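2月16日（星期五）　社区短讯

瑞尼路的Lunde共用屋本周开始大扫除，赶在新一批住客搬进来之前弄完。先收桌面，再擦墙脚，最后才轮到柜子。负责排班的弗勒伊迪斯·维克（Frøydis Vik）周四晚上在群里发了通知，一共三行字，没什么客套：谁用过的东西谁收，湿巾放回盒子，纸筒芯别留在桌上。

屋里现有住户9人，年后还要再进3人，都是Vodberg那边转过来的。房子不算新，厨房和洗手间的瓷砖是老房东留下的，缝细，颜色深，一沾灰就显脏。去年8月做过一次彻底清洗，之后就是各擦各的，谁看见谁动手，没人动手就那么放着。

这次先从白色长桌开始。桌子平时什么都堆，吃饭、拆包裹、写作业全在上头，用久了有点旧，右半边还留着一块浅褐色的印子。维克说那块印子她试过两种清洁剂，都不行，打算再试一次小苏打，还不行就算了，铺块桌布。

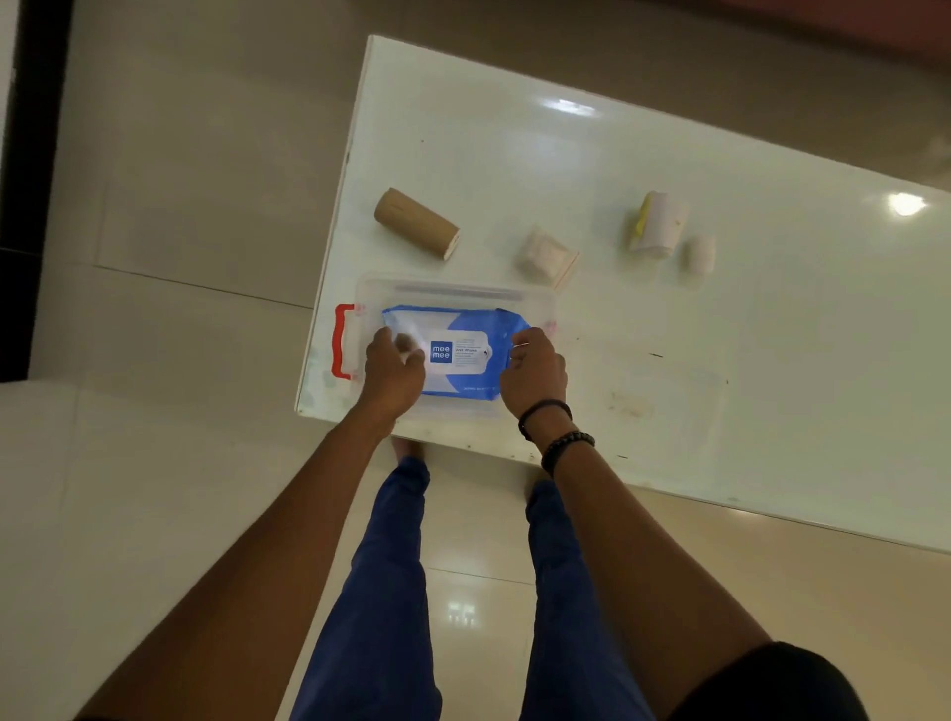
桌上的透明收纳盒和一包湿巾，后面是纸筒芯等小物件。

收纳盒的用法也重新定了。以前湿巾、胶带、电池混在一块放，找的时候全倒出来，用完又不一定装回去。现在一盒一类，湿巾单独一盒，放在桌子靠边的位置，伸手就能拿到。零碎纸品周五晚上统一清一次，能回收的进楼下蓝桶，其余的扔掉。纸筒芯有人想留着做手工，可以，自己拿回房间，不要摆公共桌上。

购置费用这边，一共花了93元，买的湿巾、纸巾、两瓶喷雾，从公用钱里出，小票贴在冰箱侧面，想看的自己看。有住户问能不能换成抹布，省钱一点。维克答覆说可以，但抹布得有人洗，愿意洗的来报名。到发稿时报名的有一位，法比安·霍尔策（Fabian Holzer），住二楼，他顺便把洗衣机的排班也接了过去。

地面和墙脚的要求写得比较细。瓷砖墙和地砖相接的那一条最容易积灰，拖把够不着，得蹲下来或者弯腰用纸巾一段一段擦。先喷，等一会儿，再擦，纸巾脏了就换，别拿一张从头擦到尾，越擦越花。霍尔策提意见说喷雾味道太冲，小间里要开门，这条已经加进通知。另外擦之前先把地上的头发扫掉，不然全粘在纸上。

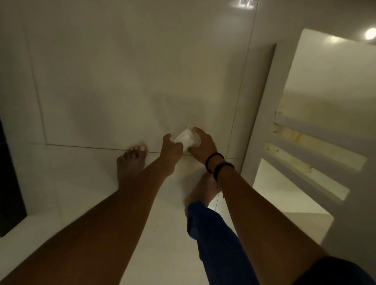
## 后续安排

- 周末：厨房柜门、冰箱门封条。冰箱里没写名字的东西一律清掉，包括酱料。
- 下周：窗槽和鞋架。鞋架放不下的请拿回自己房间，走廊不能再堆了。
- 抹布到货以后放在水槽下面，分两种颜色，擦桌的和擦地的不要混用。
- 新住客的钥匙找维克领，押金照旧。

Jalley公寓的住户也来问过能不能借吸尘器，可以借，当天还，集尘盒倒干净再还。Brutel街的旧物回收点这个月照常开，下午开到21点，纸箱要先压平再送，大件的不收，要另外预约。

排班表贴在进门左手边，有调整的话直接在上面改，改完写名子，别只画个叉。上周就有两格被画了叉，到现在不知道是谁画的，那两格暂时由维克顶着。

有问题群里问，或者晚上敲一楼的门。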